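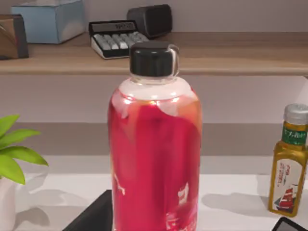
Image credit: Giltum, Skimville project (simulated render)

From: Itsuki Kuroda
To: skimville-perception
Subject: Re: Polgate 2 and masks for see-through objects

Dear colleagues,

Thank you to Maricel Talavera for the report quoted below. I am replying on behalf of the perception group, as the matter affects both the mask export and the grasp planner.

On Sunday, 02:14, Maricel Talavera wrote:
> After the move to Polgate 2, our nightly run reports missing depth on clear
> and partly clear objects. The color render is correct. The instance mask is
> also correct in most scenes, but the depth channel returns the surface
> behind the object, so the planner treats the space as free.
>
> Of the 102 scenes in the regression set, 12 now fail the clearance check.
> All of them passed before the update. Is this a change in the exporter, or
> have we missed a setting? I would prefer not to roll back, as Haruna's
> controller branch depends on the new joint limits.

We have repeated the run and see the same 12 failures. The cause is a changed default. In Polgate 2 the depth pass follows the render material: any surface with transmission above zero is skipped, and the ray is carried on to the next opaque hit. The previous release wrote depth at the first hit, whatever the material. The mask pass still uses the first hit, and for this reason the two channels disagree.

Bottles with colored contents are a special case. The inner volume is opaque enough to be written, so the depth map shows a body that is slightly too narrow, with the neck missing altogether. 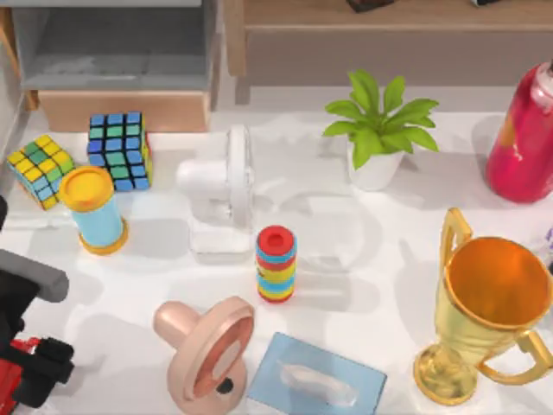 The planner builds its collision map from depth alone and reads the mask only to choose a target. On a crowded table this matters a great deal. A white or pale translucent object may be labeled correctly and still be absent from the map, and a path for the wrist can then be laid straight through it. Fully opaque items such as the ring stack and the puzzle cubes are not affected.

Until the exporter is corrected, please set the following in your scene configuration:

depth.hit_mode = first
depth.follow_material = false
mask.hit_mode = first

With these values, 8 of the 12 scenes pass again. The remaining four fail for a separate reason – the clearance margin was tuned against the old table height – and Katsuhiko Takeda has opened a ticket for them.

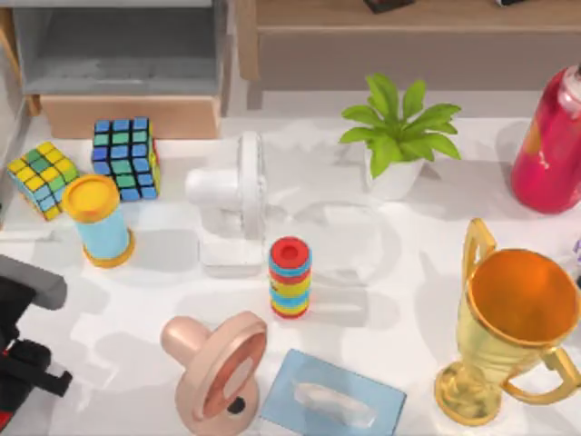

Simulated tabletop with gripper at left, ring stack, potted plant and trophy cup.

Groups that train on exported depth should note that data written with the new default must not be mixed with earlier sets. The file header does not record the hit mode at present. Akihiko Onishi will add the field in the June release, and the loader will then refuse a set in which the values differ.

Haruna Tsuchiya has confirmed that the controller branch is not touched by these settings, so no rollback is required. Kindly send any further failing scenes to this list, with the scene file and the planner log attached. Screenshots of the color view alone do not help us, as that channel is unchanged.

Regards,
Itsuki Kuroda
Perception Software, Giltum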